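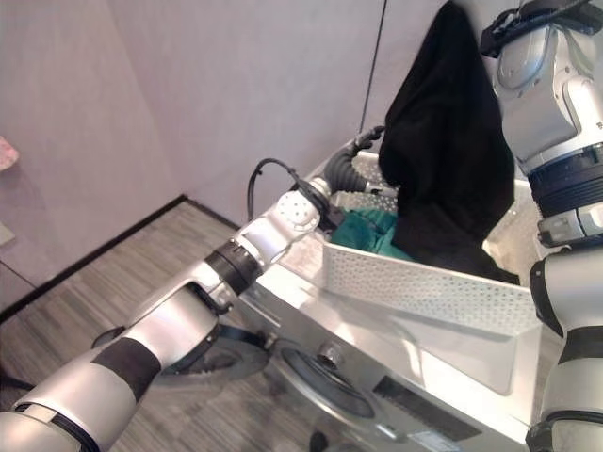 Jumholm language recovery: progress report to the Thoroddsen Fund

Second reporting period
Prepared by Veerle De Smet, project lead, Hevilen Computing Archive
Technical sections by Maarten Nijs

1. Purpose of the work

The grant covers the recovery of the Jumholm teaching language: its source code, its manuals and enough of its working environment for a reader today to run the original class programs. The material reached the archive as paper tape, line printer listings and ring binders. Most of it had been stored in a school basement and had never been listed.

This report covers work done since the first payment. Spending is set out in the separate finance sheet.

2. Tape reading

The deposit contains 119 paper tapes. All have been cleaned, numbered and given a first pass on the optical reader. Of these, 100 gave the same result on two separate passes and are treated as complete. A further 13 gave results that differ in a small number of characters, mostly near the leader, where the tape has been handled most. The remaining six are torn or stuck together and have been set aside for the conservator.

Each good reading is stored as a raw file, one byte per row of holes, with parity kept. A second file holds the text after conversion. We changed the conversion table once during the period, when it became clear that the school had used a local code for the up-arrow and the pound sign. All files converted before that change have been converted again.

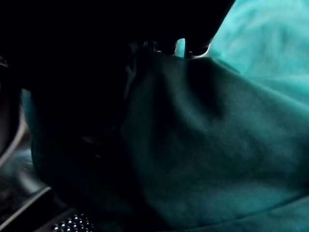 3. Listings

The printed listings matter because the tapes do not hold the last version of the compiler. The latest tape is marked revision 4. The listings include a complete revision 5, with corrections in pencil.

Optical character recognition was tried and dropped. The ribbon was worn when the listings were printed, and the software could not separate the letter O from zero or the comma from the full stop. The pages are now being typed by two people working apart, and the two versions are compared by script. To date 70 pages have been typed twice and agreed. Differences are settled by looking at the paper, and the decision is entered in the log with the page and line.

Pencil corrections are typed as a separate layer. In several places a correction was made and then rubbed out, and we record both states where they can be read.

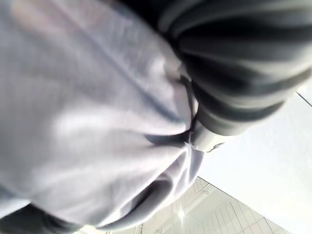
The typing has been slower than planned. The proposal allowed the same time for every page, but the code generator pages are dense with octal constants and take up to three times as long as the parser pages. We have moved the code generator to the end of the queue so that the parser can be tested sooner.

4. Emulator

The compiler needs the Bisudero monitor program to run. No full copy of the monitor is known to us, so Maarten Nijs has written a replacement for the calls the compiler makes. Character input, character output and tape positioning work. The timer call is stubbed and returns zero.

Revision 4 now loads and compiles short programs. It fails on any program with nested loops more than two deep. The fault may lie in the emulator's stack handling or in the original compiler, and one of the class manuals does warn pupils against "loops inside loops inside loops". We will not alter the compiler to get round it. If the fault proves to be original it will be kept and documented.

5. Catalogue and photographs

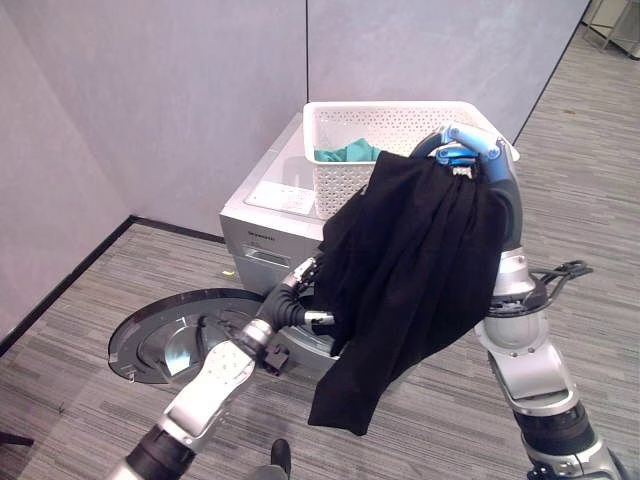 The catalogue now has an entry for every tape, binder and loose manual, and entries for the surviving hardware are in draft. Each hardware entry needs a legible record of the maker's plate, and a general view will not supply it. The front-loading washing machine shows the problem well enough: there is a small dark printed label near the upper left of its front panel, and at that distance it is too small to read clearly. The same holds for the serial plates on the tape punch and the teleprinter. The photographic standard has therefore been changed to require one general view and one close view of every label, with the wording typed into the entry as plain text.

6. Risks and changes to plan

The main risk is the six damaged tapes. Two carry hand-written titles suggesting that they hold the class library, for which there is no listing. If they cannot be read, the library will have to be described from the manuals alone.

Rights are settled for the compiler and the manuals. The position of the pupils' own programs is not settled. They are held as closed files until the school's successor body replies.

We ask the Fund to agree one change: that the public release of revision 5 be moved to the end of the next period, with revision 4 released first by itself. The total cost is not affected.

7. Next period

Finish typing the parser and begin the code generator.
Send the six damaged tapes to the conservator.
Trace the nested loop fault in revision 4.
Complete the hardware entries to the new standard.
Publish the raw tape files, apart from the pupils' programs, with the conversion table.

The next report is due in March.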